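Search docs Search

Last updated April 22, 2025

3 min read

Connecting the Arkon mailing add-on to Detwood Forms

You need: an active Detwood license, admin login, your Arkon API key. The free Arkon plan won't show a key, so upgrade first.

1. In your dashboard go to Forms > Settings > Add-ons. Find Arkon, hit Activate.

2. Paste the API key in the top box. No spaces before or after. Save.

3. Wait for the green "Connected" label. If it stays gray, see error 373 further down.

4. Pick a default list. Everyone who ticks the opt-in box lands here unless a form overrides it.

5. Open a form, click the Mailing tab, choose Use default or Custom. Custom lets you pick up to 7 tags per form.

6. Edit the opt-in text. Keep it short. People dont read long ones.

7. Send a test entry with an address you can check. Then look in Arkon under Contacts > Recent.

Note: the opt-in box is unticked by default. Leave it that way if you have subscribers in the EU.

Caution: changing the default list does not move old contacts. They stay where they were. Export first, then import to teh new list.

Error 373 – key rejected. Usually an old key. Make a new one in Arkon, paste, save again. Still stuck, write to Gleice Bastos at the support desk and include your plugin version.

Header images for sign-up forms
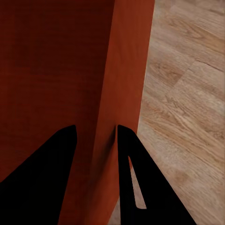
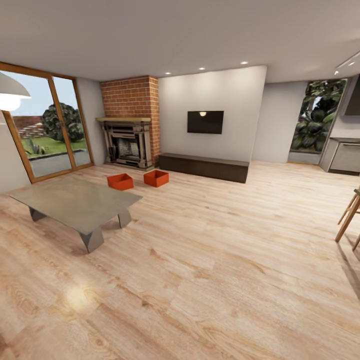 Header images are set per form, under Mailing > Appearance. JPG or PNG only. Title text sits on the left by default and takes its color from your theme, so check it against the picture before publishing. With the living room header, white text gets hard to read over the pale sky in the glass door – switch to dark text, or move the title. Achari theme users: the text color setting is under Customizer, not here. Cleiton Teixeira is adding it to the form screen in the July release.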